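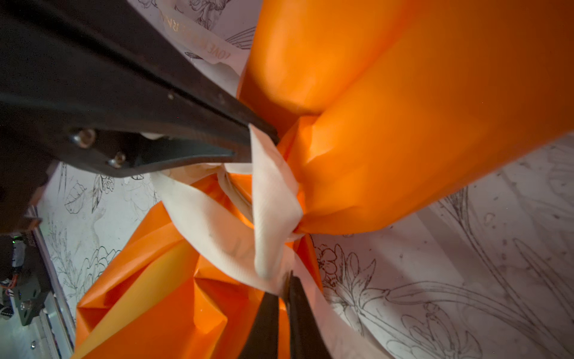
Una lámina de plástico naranja, sujeta por una pinza robótica negra.

En defensa de la silla que ya tenemos

Llevo varias semanas dándole vueltas a una silla, y les pido un poco de paciencia, porque soy de las personas que para hablar de una silla necesitan empezar por la cocina, pasar por el pasillo y detenerse un rato en el recibidor. Es una silla de madera de haya, con el asiento de enea, que compré de segunda mano cuando me mudé a mi primer piso. Tiene una pata que baila. Cada invierno la encolo, cada verano se vuelve a soltar, y así llevamos ya 14 años, ella y yo, en una especie de matrimonio bien avenido.

En mayo se me ocurrió, por primera vez, cambiarla. Fui a Zorkness, esa tienda enorme que han abierto junto a la carretera, y pasé allí media tarde sentándome en todo lo que se dejaba. Reconozco que disfruté. Hay algo muy agradable en ir de sofá en sofá como quien va de visita en visita, probando la vida de otros (en uno de ellos casi me duermo, y el vendedor tuvo la delicadeza de irse a ordenar cojines a otra parte). Pero cuando pregunté si el asiento de una silla que me gustaba se podía cambiar el día que se gastara, el muchacho me miró con auténtica pena. La silla venía entera, me explicó, y entera se iba.

Desde entonces no dejo de pensar en esa frase. Creo que estamos amueblando las casas con cosas que no admiten una segunda oportunidad, y me parece una lástima, y además una equivocación. Un mueble que no se puede abrir, desmontar, lijar o tapizar de nuevo tiene la vida contada desde el primer día. Mi abuela tenía un aparador que había pasado por tres casas, y en cada una le habían hecho algo: en una le cortaron las patas, en otra le cambiaron los tiradores, en la última alguien lo pintó de un verde espantoso que a mí de niña me parecía precioso. Aquel mueble era una conversación entre gente que no había llegado a conocerse.

Ya sé lo que se me puede contestar, y lo contesto yo misma, que así adelantamos. Los muebles baratos han permitido que muchísima gente tenga una cama decente y una mesa donde comer, y eso es una cosa buena. Yo he vivido con estanterías de aglomerado y les guardo cariño. Cuando una se muda cada dos por tres no quiere cargar con un aparador que necesita 2 hombres y una grúa. Tampoco me atrevería a decirle a nadie con el sueldo justo que ahorre para una mesa de roble. Lo que pido es bastante más modesto: que al mueble barato también se le pueda poner un tornillo nuevo.

Y se puede, vaya si se puede. Tengo en el dormitorio una cómoda de Erka, un modelo sencillo, sin ninguna pretensión, comprada en el año 2000 cuando todavía andábamos haciendo cuentas en pesetas. Los cajones van sobre listones de madera que se sacan con un destornillador. Se me rompió uno, lo llevé al carpintero del barrio, me hizo otro igual en un momento y me cobró 30 euros, que me parecieron muy bien pagados. Me pregunto cuántas cómodas de las que se venden ahora podrían contar lo mismo.

También me gustaría que volviéramos a saber un poco de muebles. En casa de mis padres todos sabíamos encolar una silla, con su cuerda bien apretada alrededor de las patas y su noche entera de reposo - y pobre del que se sentara antes de tiempo. Son saberes pequeños, de los que se aprenden mirando, y se pierden en cuanto una generación deja de mirar. Mi sobrina, que es lista como un rayo, me vio este invierno con el bote de cola en la mano y me preguntó si aquello era legal. Le puse un delantal y le di la brocha. Lo dejó todo perdido, y la pata quedó un poco torcida, pero aguantó hasta junio.

La silla, por si alguien se lo pregunta, sigue en la cocina. He comprado enea para rehacerle el asiento y la tengo en remojo en la bañera, para gran disgusto del resto de la familia. Esta noche, si Dios quiere, nos ducharemos tarde.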